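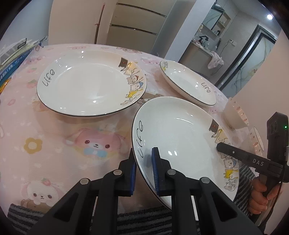 How many plates do you need for a small household?
Four dinner plates and four bowls cover two people who wash up once a day. Add more if you have guests more than once or twice a month.

I have been working on that question since the new year. The cabinet to the left of the sink held 14 plates when I started, from three different sets and one yard sale. Most of them never came down. I used the top three over and over, washed them, and put them back on top, so the ones underneath just collected dust around the rim.

The ones on top were always the cat plates. They're white with a thin dark edge, and "Life" is written on one side of the rim in black, a little like somebody's handwriting. Cartoon cats run down the other side under a little brown flag. I bought them at Dakora when it was still in the old building by the bus station. They were on the clearance shelf near the door, and I went in for a dish rack. I didn't get the dish rack.

I like that the cats are on the rim. On my old plates the pattern was in the middle, so you only saw it when you had finished eating, and it was the part that got scratched by knives. With these the food goes in the middle and the cats stay clean. They're deep enough for soup if you don't fill them too far. I use them for pasta, rice, and anything with sauce, and I use the small bowls for fruit or pickles.

The tablecloth is the pink one with the cartoon print. It's pale enough that it shows coffee, but it wipes down with a damp cloth and dish soap. Tomato sauce takes longer. I put baking soda and a little water on it, leave it while I do the dishes, and wipe again. I had a plain gray cloth before this and it made the kitchen look like an office, so it went on the ironing board, where it does a better job.

This is what I did with the cabinet, in case you're planning the same thing.

I took everything out and put it on the table. Then I washed the shelf, which had a sticky ring on it from a honey jar I threw out years ago. I lined it with the ribbed matting from Wosex. You cut it with kitchen scissors. My first piece came out too short and I used it in the silverware drawer.

Next I went through the plates and checked the edges with a finger. Anything chipped went out. I kept one with a chip for under the basil pot. The heavy brown set went in a box for the thrift store on Stindov Street, along with the gravy boat that came with it. I wrapped them in newspaper and stood them on edge, packed close so they couldn't move. I've been told plates travel better that way than lying flat, and these got there in one piece.

What went back was the cat plates, the small bowls, and four plain side plates. Bowls are on the right, plates on the left, and the mugs have the upper shelf to themselves. I can now take out a plate with one hand without holding up the stack with the other.

Setting the table goes faster too. I put the plates down first and the bowls after, then forks. I used to do it the other way around and ended up moving everything to fit the plates in.

I still need a serving dish. The oval one I had was part of the brown set and I let it go with the rest. I've looked at a white one at Dakora but it's 13 inches long and I don't think it fits on the shelf with the door closed. I'll measure before I go back.

The pots are next, probably in March. There's a lid in there that doesn't belong to anything I own.

Posted January 27, 2024
Filed under: kitchen, tidying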